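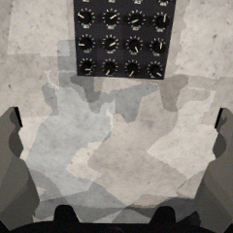

Funding from the Dillon grant carried the Roslow community radio training course through its second term, and this report covers the work up to the end of February. Twenty people started the term and most are still attending. The Tuesday evening group has moved from speech recording to basic mixing, which takes up the largest share of teaching time. New students are often put off by a panel like this one, with black knobs in rows of four and small labels they can't read from where they sit. We now teach one row at a time and have students note where each white pointer line sits against its tick marks before they change anything. It slows the first two sessions and saves time later.

Category: Grants and Reporting > Project Updates

Spending. Of the $1,674 released for this period, $1,000 went to tutor fees. The remainder paid for room rental, headphones and replacement cables. We bought fewer microphones than planned — the Olteanu studio lent us a set until summer — and would like to move that money to tutor travel. Please confirm whether this needs a formal change request.

Broadcasts. Students produced 22 short programs this term. Topics included the bus timetable changes, a history of the Wiltetard mill and a series of interviews with market traders. Two programs were held back because we did not have signed consent from everyone interviewed. Consent forms are now handed out before recording starts.

Attendance. The daytime group is weaker than the evening one. Several students changed shifts at work and could not switch groups. Ilgın Işık has proposed a late afternoon session starting at 4:30 p.m., and we will try it for six weeks.

Next period. We plan to run one outside recording day, finish the editing handbook and print 50 copies. The handbook draft is complete except for the chapter on music rights, where we are still waiting for advice. The full receipts folder will be sent separately with the attendance sheets.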